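A Day at the Narell Works Open House

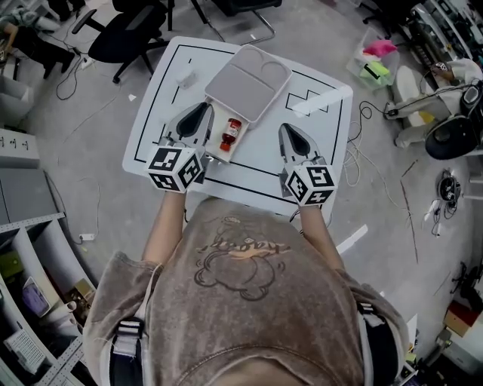 I have wanted to see the inside of a paper mill ever since I was a kid and my aunt gave me a box of Narell writing sheets with the rough edges still on them. So when the Rordale mill opened its doors in June, I was on the early bus with a sandwich and a notebook and far too many questions.

The mill sits at the bottom of a steep lane, right on the river. You hear the weir before you see any buildings. They let us in through the old rag loft, a long room under the roof with slatted walls that open like shutters, and our guide, Ginette Riviere, had us all work the levers. They used to hang the finished sheets up there to dry, and on a breezy day you can feel why — the air comes straight off the water.

Then down to the vats! The pulp is mostly cotton, and it looks like thin oatmeal. Ginette dipped a mold, gave it one shake left to right and one front to back, and lifted out a sheet so even I thought it was a trick. Then we got to try. My first one had a hole in the middle. My second one was thick at one end and nearly see-through at the other. She held it up to the window and said "well, it's paper," and I was ridiculously pleased.

The part I keep telling people about is the watermark room. The marks are made from bent wire, stitched onto the mesh of the mold by hand, and the mill has kept 293 of them. Some are very plain, just initials or a date. One is a heron with every wing feather done in its own little loop of wire. Ginette let us hold sheets up to a lamp and try to match them to the molds on the wall. I got the heron and the anchor and nothing else.

After lunch (there's a café in the old stable, get the leek soup) we went over to the machine hall. The big Beyene machine only runs a few days a month now, so we were lucky. It is 128 feet long and the noise gets into your teeth. Wet pulp goes in at one end and by the far end it is a wide, smooth roll you could write on. I could have stood there all afternoon watching the felt go around.

Léonie Vidal runs the finishing room, where sheets are sized with gelatin and pressed. She had a stack of samples out for us to write on with different inks, and you could see the difference right away between sized and unsized. On the unsized sheet my name turned into a blue caterpillar. She also makes small notebooks from the offcuts, sewn with linen thread, under the name Oda. I bought two and should have bought more — the soft gray one is lovely with pencil.

A few notes if you're thinking of going. Tickets were 9 dollars and they cap the day at 300 visitors, so book ahead. Wear shoes that can get wet, as the vat room floor is always swimming. The rag loft is up two flights of narrow stairs, but the vats, the café and the machine hall are all on the level. Your sheets have to dry before they can be mailed to you, so bring your address written down clearly. Mine came nine days later, flat between two boards, hole and all.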